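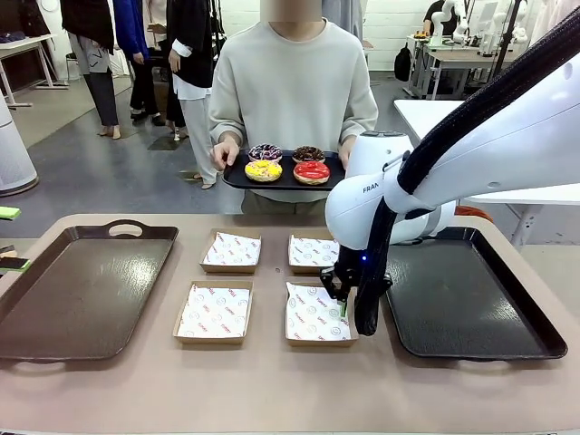 Four lined paper boxes, a dark tray on either side.

Votosura Isby Game Cart

A deer weighs nothing at all while you're looking at it through a scope. It puts on most of its weight in the next ten minutes, and the rest of it on the first hill. The Isby is a two-wheeled folding cart for the walk out, which is always longer than the walk in and mostly uphill, whatever the map says.

The frame is welded steel tube, 52 inches long when open, with a handle that sits high enough that a grown adult can pull it without kicking the axle. The wheels are solid rubber. Ivan Antoniuk, who designed it, tried air-filled tires on the first version and spent a good part of one November finding out what hawthorn does to them.

Folded, it lies flat in a truck bed or hangs on a garage wall, where it will look reproachful until September.

What you get
Cart frame with folding handle
Two solid rubber wheels with quick-release pins
3 cinch straps, orange, because you will drop one
Spare pin, taped under the crossbar (don't throw it out with the packing, please, Orysia Derkach answers those emails personally)

Details
Open length: 52 inches
Wheels: solid rubber, pin-mounted
Finish: matte olive powder coat
Sold by: Ivanyshyn Outdoor

Putting it together

Unfold the frame until both side locks click. Slide the wheels on and push the pins all the way through. Load with the weight over the axle or a little forward of it, head toward the handle, antlers tied back so they don't steer. Then strap it down tighter than you think it needs. On a side slope, walk on the uphill side. The cart has no brakes and no opinion about where you parked.

Rinse it after use. Mud is fine for a day or two - blood is less fine, and the raccoons will agree with you on that.
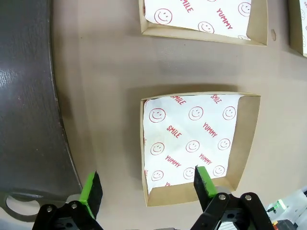 Can I haul a treestand on it, or is it only for deer?
Treestands ride well on it, and so do decoys and blinds. Lay the stand flat, platform down, and use every strap.

Also in the line

The Trokance shoulder harness clips to the handle and frees up both hands for holding a flashlight and pointing at the wrong trail. Sold separately. Fits every Isby cart with the folding handle; the older fixed-handle model needs the adapter ring, so check yours before ordering.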